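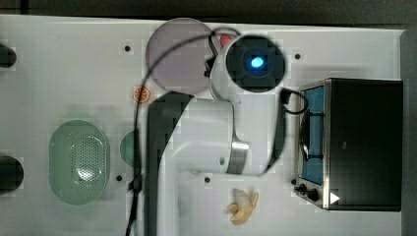
Is the small black oven counted as one item or as part of the food set, one borrowing family asked us under yesterday's post, and does the colander go back in the same box?

Trorolton Play Library
Thank you for the question. The oven is a separate item on your loan slip and travels in its own box. The colander, the plates and all play food belong to the kitchen set and should be returned together. We are using this thread to set out the rules for the whole play kitchen collection.

Trorolton Play Library
The collection is available at both of our branches, Trorolton and Villalba. Each household may borrow one kitchen set and one appliance at a time. The loan period is 6 weeks. Sets may be returned to either branch, regardless of where they were borrowed.

Trorolton Play Library
What is in a set: serving dishes, a colander, plates, and a selection of fruit and vegetables, including pieces such as the banana and the orange slice. The exact contents differ from box to box. The card inside the lid is the official list for your box. Please use it in place of the online catalog, which gives a general summary only.

Trorolton Play Library
On checking a set when you get home: please lay everything out on a clear table and compare it with the card before children begin to play. Small fruit tends to end up underneath plates and inside bowls. If a piece is absent, report it within 5 days of borrowing and it will not be recorded against your household.

Trorolton Play Library
Reports may be made by phone, at the desk, or through the form on your account page. Please quote the box number on the lid. A photograph of the contents is helpful but is not required.

Trorolton Play Library
On cleaning: plates, dishes and colanders should be washed by hand in warm water with a little dish soap. The holes of a colander collect modeling dough, and a soft toothbrush will clear them. Please do not use the dishwasher. Several pale plates were returned in March with a permanent bend, and we have had to withdraw them.

Trorolton Play Library
Play food should be wiped with a damp cloth and not soaked. Hollow pieces take in water through the seam and dry very slowly. Allow all items to air dry for at least 45 minutes before they are put back in the box.

Trorolton Play Library
Toy ovens must never be placed in water. Wipe the outside with a cloth that has been wrung out well, then open the door and wipe the inside. Crumbs of real food should be removed before return. Stickers, including price labels and name labels, should not be added to any appliance.

Trorolton Play Library
A further question has come in: may children use real food with the set? We ask that they do not. The dishes are supplied for pretend play and are not intended for meals or snacks. Dry pasta and dry rice are also excluded, as they lodge in the colander and behind the oven door.

Trorolton Play Library
On color: some families have returned boxes in which a plate from home had replaced one of ours. We understand how this happens. Many of our green dishes resemble common picnic ware, and the tinted plates are easily taken for ordinary kitchen items. All library pieces carry a small stamped mark on the underside.

Trorolton Play Library
On age: the kitchen sets are cataloged for children aged 4 and over. The small fruit, including the slices and the red pieces, is the reason for this limit. Households with younger children may request the Sumico nursery box, which contains large pieces only and is held at the Villalba branch.

Trorolton Play Library
We have been asked whether the Sumico and Lekon sets can be combined. They may be borrowed one after the other, but we do not lend them together. The pieces are similar in size, and mixed returns take considerable time to sort. A Lekon oven may be borrowed with either set.

Trorolton Play Library
On storage at home: the box should be kept indoors and away from heaters and direct sun. Flat plates go at the bottom, followed by dishes and the colander, with the food placed on top or inside the dishes. Nothing heavy should be stacked on the lid. Please keep the contents card dry.

Trorolton Play Library
On lost pieces: a single missing fruit or vegetable carries no charge. We ask only that it be reported when the box is returned, so that the card can be amended before the next family receives it. Missing dishes and damaged appliances are assessed individually, and a household will always be contacted before any charge is made.

Trorolton Play Library
If a piece turns up later, please bring it to either desk or place it in the return slot in a sealed envelope marked with the box number. Loose pieces without a number are held in the Trorolton back office until they can be matched.

Trorolton Play Library
Renewals: a kitchen set may be renewed once, provided that no other household has requested it. Ovens cannot be renewed at present. Demand for them is considerably higher than for the food sets, and the waiting list at Villalba is currently longer than the one at Trorolton.

Trorolton Play Library
Schools and child care centers borrow under a separate agreement, which permits several sets at once. Those borrowers should continue to use the group loans form. The cleaning and reporting rules in this thread apply to them in full.

Trorolton Play Library
A printed copy of these rules will be placed in every box as it is next returned. Families who have a set at home now do not need to bring it in early. Further questions may be left in the replies, and both desks are open until 6 this evening.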